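Thread: Folding on the bed vs. folding on a table
Home & Laundry > Linens and Bedding
Page 1 of 1

tenthread_count
March 24, 2018
Looking for opinions on method. I fold all the kids' laundry on the bed, after the bottom sheet goes on and before the covers go back. My sister-in-law says this stretches the sheet and puts lint from the blankets onto the clean clothes. She uses a table. My table is 42 inches long and a comforter hangs off both ends of it. Does anyone have a reason to prefer one over the other?

Kumarasinghe
Table. A mattress gives under your hands, so edges don't line up and the stack leans. For shirts with buttons you want a hard surface. Blankets you can fold anywhere.

samix_6
Disagree. Height matters more than hardness. My bed is 19 inches off the floor and that is too low, so I fold kneeling. If your bed is higher than that, you have no problem.

Kumarasinghe
Kneeling to fold laundry is not a point in favor of the bed.

samix_6
It is if the alternative is a comforter on the kitchen floor.

E. Sembiring
Lint depends on the order. Smooth cotton first, fleece last. If the fleece goes down first, everything that touches that spot picks it up. A printed sheet hides lint, too, so check the light-colored clothes before you put them away.

On quilted comforters: fold in thirds lengthwise, then in half, then in half again. Don't roll them. Rolling bunches the fill along the stitching. Thin blankets can be rolled with no harm done.

tenthread_count
I do roll the thin ones. Current arrangement, for reference: thick things go down first as a base and the light things go on top.
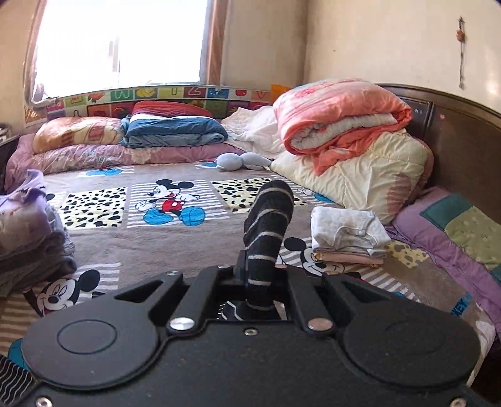
The cream comforter is the one that won't fit on my table. I put the coral and white blanket on top of it because they go to the same shelf and I can carry both in one trip. Small clothes get one stack, pink and white together. The mouse sheet is staying on whatever anyone says about it.

Kumarasinghe
The base is fine. I would still move the clothes with buttons to a table. You have 42 inches and they need maybe half of that.

dretthorpe
Has anyone tried a board? I bought a Tenholm folding board in January. Good on shirts, useless on anything child-sized because the panels are too wide. It lives behind the dryer now.

samix_6
Same board, same result. Cut a piece of cardboard to the width of your shelf instead.

E. Sembiring
Cardboard works. Round the corners or it catches on knits.

tenthread_count
Will try the cardboard for the shirts and keep the bed for the blankets. Shelf is 19 inches deep, so I'll cut it a little under that.

Kumarasinghe
Measure the width as well. Depth only tells you how long to make the fold.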